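Filed under: Data collection / Pick and place / Gallery

Couch to box, the Skeltow set

Quick gallery before the next batch goes up. Skeltow is our small-items set — short demonstrations, one arm, one soft seat, one cardboard box. A person drives, the arm follows, everything gets logged and the learning part happens later on the Nuchit machine. Proper write-up to come when there is time. Pictures first. 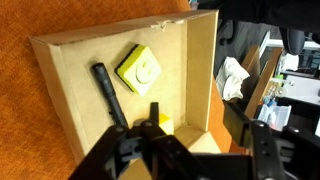 Wrist view, looking into the box. Flashlight, smiley eraser block, bit of a yellow cube. 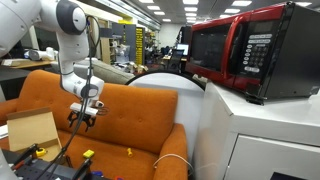
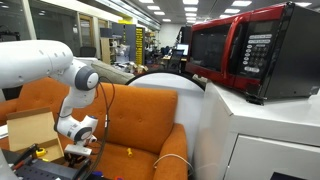 Where we are with the numbers. 571 episodes recorded so far, 431 kept after review, target is 900 before we train anything serious. The kept ones are split by instruction, and the instructions are the slow part. We write them fresh each session and no two people write them the same way, so one pick gets called "grab the torch" and the same pick an hour later is "put the flashlight away". We keep both. The yellow things are the real headache: with a yellow block and a small yellow cylinder on the seat together, plus the yellow-and-black tool off to the left, "pick up the yellow one" is no instruction at all. Those episodes now need a shape word or a position word or they go back for relabeling. Same rule for the eraser, which has been called a sponge, a toy, a soap and "smiley" so far.

Soft seats are harder than tables. The cushion gives a little when the fingers push down and the item can roll toward the dip, so the driver has to slow down for the last bit. Early episodes show a lot of second tries. We left those in on purpose, marked "retry", 258 of the raw ones have at least one. Edov policy trained without retries just froze after a miss, so that was a lesson.

Things we reject:
— episode starts with the arm already moving
— item dropped off the front of the seat and picked up by hand
— wrist stream and room stream out of sync by more then a couple of frames
— instruction typed after the fact and doesnt match what was done

Things we keep even if they look bad: slow approaches, crooked grasps, items landing on top of each other in the box. The model should see a full box as well as an empty one. Shuffle the seat between episodes, not only between sessions. Swap the order of items too. We forgot that for most of March and the first model learned to go left no matter what it was told.

Next up is the Sasimetti batch, same format, longer tasks, two or three items per instruction. Also want more episodes where nothing on the seat matches the instruction and the right move is to stay put. Have almost none of those. If you are labeling this week take the retry pile first, the notes column is half blank.

Label sheet was last changed 24/05/2023, older copies still have the color-only wording, please delete.

Contact the Skeltow team | Copyright Skeltow project, all rights reserved | Back to top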